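Ticket 425: Subtitles go out of sync after the recap, Sarnico season 2
Product: Grostmont player, TV app
Status: Closed
Opened by: Rocío Llanos
Assigned to: Ngaio Merrick
Opened: Monday, September 2, 2024

Rocío Llanos wrote:

Hello,

I write a small column about television series and I am now watching the second season of Sarnico for it. I watch in the original language with English subtitles. In episode 3 the subtitles are correct until the end of the recap. After that they come too early, and they stay too early for the rest of the episode. The people on the screen are still walking up the stairs and I already read who is waiting for them in the apartment. For a mystery series this is quite a problem.

What I tried already:
– closed the app and opened it again
– signed out and signed in
– changed subtitles to Off and then back to English
– restarted the television, also with the plug out of the wall
– removed the app and installed it new

Nothing of this changed it. Episodes 1 and 2 are fine. I have also started Flakora on the same television to compare, and there the subtitles are good.

In July I watched the first season with the same app and I did not see this problem once.

Thank you for your help.
Rocío

Ngaio Merrick wrote:

Hi Rocío, thanks for the clear report. A few questions so I can narrow it down. Do you press the Skip Recap button, or do you let the recap play? Is it the same with the Spanish subtitles? And can you try the episode in a browser on a computer with the same account? If you have a moment, please also write down one line of dialogue and the time on the player when the text shows up.

Ngaio

Rocío Llanos wrote:

Hello Ngaio,

I did the tests in the evening, one after another.

Test A. Recap plays to the end, English subtitles. The first line after the titles is "You kept the key." The text comes 30 seconds before the actor says it.

Test B. I press Skip Recap. Same result, 30 seconds too early. So I think the button is not guilty.

Test C. Spanish subtitles, recap plays. The subtitles are correct during the whole first scene. I watched until the conversation with Inspector Říha in the garage and it was still correct.

Test D. Browser on my laptop, English subtitles. Too early, the same as on the television.

Test E. English subtitles for people with hearing loss (the ones that also say when a door closes). Correct.

So for me it looks like only the normal English file is wrong, and my television is innocent. I am sorry that I installed the app new before I tested this, I lost my watch list order with it.

One more thing I noticed. In the recap there is a short scene with Říha and his sister in the car. In the subtitles I can see her lines, but in the English file there is one line that I never hear: "Then we go without him." Maybe it was cut from the recap later? I only mention it in case it is useful.

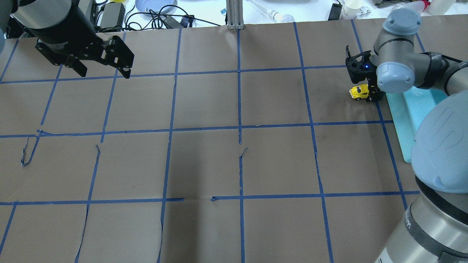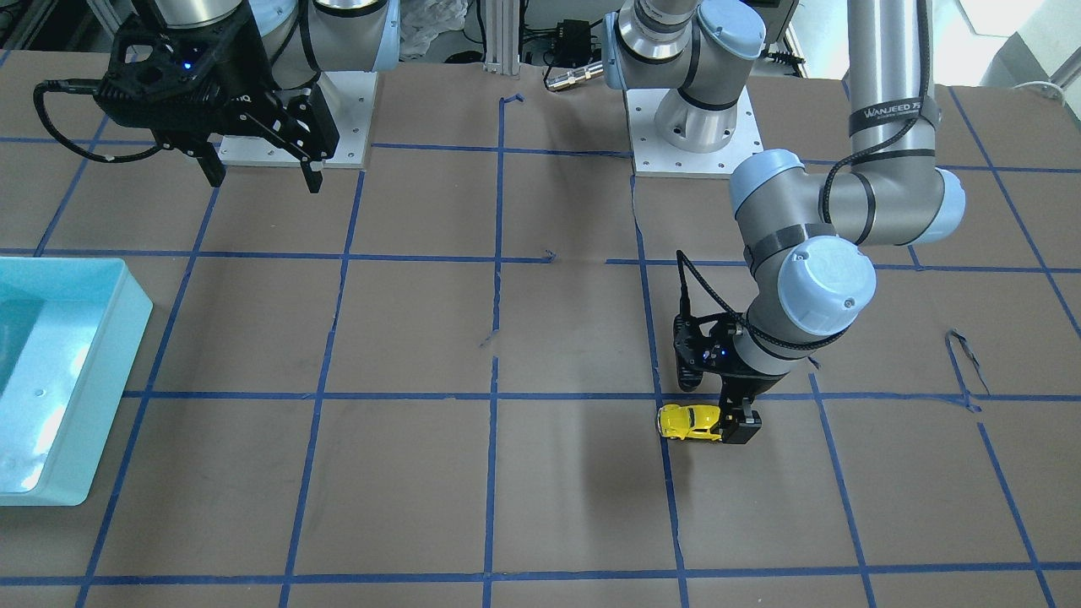
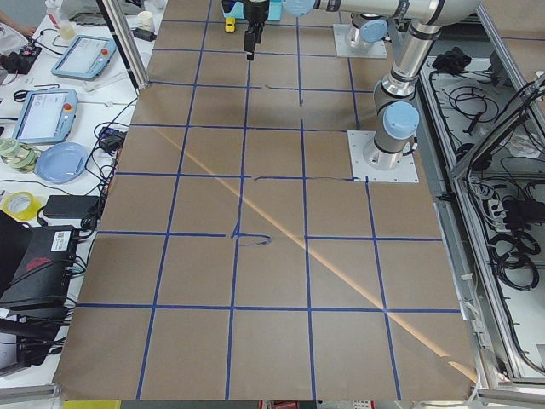
Attachments (3) – table covered with brown paper and a grid of blue tape

Ngaio Merrick wrote:

That helps a lot, thank you. I played episode 3 here with the normal English track and I get the same result, so you can leave your television alone now. The line you noticed is a good clue. I have asked the subtitle team to compare the English file with the current version of the episode. My guess is that the file was made for a different edit of the recap.

Until it is fixed, you can use the English track for people with hearing loss. You find it under Audio and Subtitles, second in the list.

Ngaio

Rocío Llanos wrote:

Hello Ngaio,

Thank you. I use now the other track. It is a little strange to read "[uneasy music]" when I can hear the uneasy music myself, but after some minutes I did not mind it so much. For the column I would prefer to quote from the normal track, as the wording is not always the same in both. For example in the garage scene one track has "He was never your friend" and the other has "He wasn't a friend to you." It is a small difference, but readers write to me about such things.

I checked also episodes 4 and 5 and they are correct in both English tracks.

Rocío

Ngaio Merrick wrote:

Update from the subtitle team. The English file for episode 3 belonged to an earlier edit with a shorter recap. The recap is now 70 seconds long and the file still had the old timing for everything after it. They made a corrected file and it is live. Please close the episode completely and start it again from the beginning, since resuming can keep the old file loaded. Let me know what you see.

Rocío Llanos wrote:

Hello Ngaio,

I started from the beginning on the television. "You kept the key" comes now together with the voice. I also jumped to the garage and to the last scene on the ferry, both are correct. In the browser it was still wrong the first time, then I cleared the cache and it was good.

The line "Then we go without him" is gone from the recap.

From my side the ticket can be closed. If the watch list order can be restored I would be happy, but I can open a new ticket for this if it is better for you.

Kind regards,
Rocío

Ngaio Merrick wrote:

Great, closing this one. Yes, please open a separate ticket for the watch list and put 425 in the text so we can link them.

Status changed: Open to Closed
Resolution: Subtitle file replaced (Sarnico, season 2, episode 3, English)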